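Zallport Wood Butter, 7 oz Tin

Kitchen care / Wood and board / Made in small batches

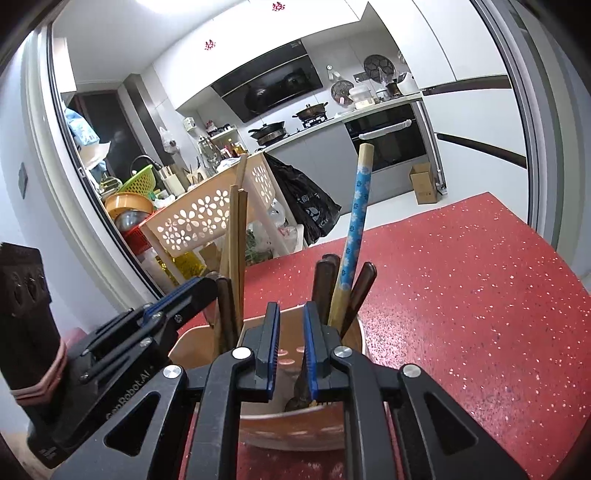
I started making this stuff for myself, so let me tell you how that went before you put one in your cart.

My mother-in-law gave me a set of olive wood spoons when I got married, and I ruined them. I ran them through the dishwasher for the better part of a year (I know, I know) and they went gray and fuzzy and one of them split right up the bowl. I felt awful about it. So I went looking for something to bring them back, and everything I bought either smelled like a hardware store or sat on the surface like candle drippings. I had beeswax from my neighbor Magdalini Kokkinos, who keeps hives behind her garage, and I had a double boiler, and that was that. Batch one was a disaster. Batch four was pretty good! The tin I sell now is a long way past batch four.

What's in it

Food grade mineral oil, Magdalini's beeswax, and a little carnauba wax for hardness. That's the whole list. I get asked for lemon and orange versions all the time and I've tried both, but the scent fades in a couple of weeks and then it just smells faintly odd, so plain it stays. It does have a light honey smell from the wax. You won't taste it in your soup.

No nut oils, by the way. I used walnut oil early on and liked the color, but my nephew is allergic and I didn't want to worry every time he came for dinner.

Which size to get

The 7 oz tin is the one on this page and it's the one most people want. I do my own spoons, two cutting boards, a rolling pin and a salad bowl out of one tin, and it gets me from June to the holidays with a bit left over. If you have a butcher block counter, please don't try to do it with this tin, you'll be scraping the corners before you reach the sink. Get the 500 gram tub instead. There's also a 900 gram tub that I mostly sell to Michalis Raptis for his restaurant, but anybody can order it.

How I use it

Wash your wood by hand and let it dry overnight. All the way dry! If there's still damp in it, the butter just skates around on top. If the surface feels furry, give it a light rub with 320 grit sandpaper, going with the grain, and wipe the dust off.

Then scoop out a blob with your fingers and work it in. I don't bother with a cloth for this part, because warm hands do half the job (and your hands will thank you, it's winter-chapped-knuckle heaven). Pay extra attention to the end grain and the tips of the spoons, they drink it right up. Leave it for a few hours, or until you remember it, then buff with an old T-shirt until it stops feeling greasy.

New wood likes two or three coats in the first week. After that I go by looks. When a spoon starts looking pale and thirsty, it gets another coat.

One thing I'll nag you about: don't soak your spoons in the sink, and don't pack them away in a drawer while they're still damp. Stand them up somewhere with air moving past them. Long soaking will undo any finish, mine included.

It works fine on bamboo too. Bamboo doesn't take in as much, so go thin or you'll be buffing all night.

Don't use it on anything that's been varnished or lacquered. It can't get in, and you'll end up with a sticky spoon and an angry email to me.

What people have written in

"I did my grandmother's bread board and I almost cried. You can see the grain again." Loukia Chatzigeorgiou

"Good product, the lid is very hard to open. I used a butter knife." Charalambos Nikolaidis

(He's right about the lid. I've switched to a tin from Fagundes with a slightly looser fit, and all the new orders go out in those.)

"Bought it for the spoons, ended up doing the ax handle, the broom and the back door threshold. Please send two more." Abílio Marinho

The details

Item number: 421
Net weight: 7 oz
Texture: soft paste, firmer in a cold kitchen
Color: pale yellow, goes on clear
Keeps: two years with the lid on, away from the stove
Goes well with: the Jadach board scraper and the Drarum cotton buffing cloths, both in the Kitchen Care section

Shipping and returns

I pack orders in the morning and drop them at the post office after lunch. In hot weather the butter can melt on the truck and set again with a grainy top. It's still perfectly good, just stir it with a chopstick or warm the open tin in a bowl of hot water and let it cool on the counter.

If you don't like it, write to me within 30 days and I'll refund you. Keep the tin, I don't want it back half used. And if your spoons are in really sad shape, send me a picture before you order and I'll tell you whether I think they can be saved. I love those emails.

Add to cart
Ask me a question
See all wood care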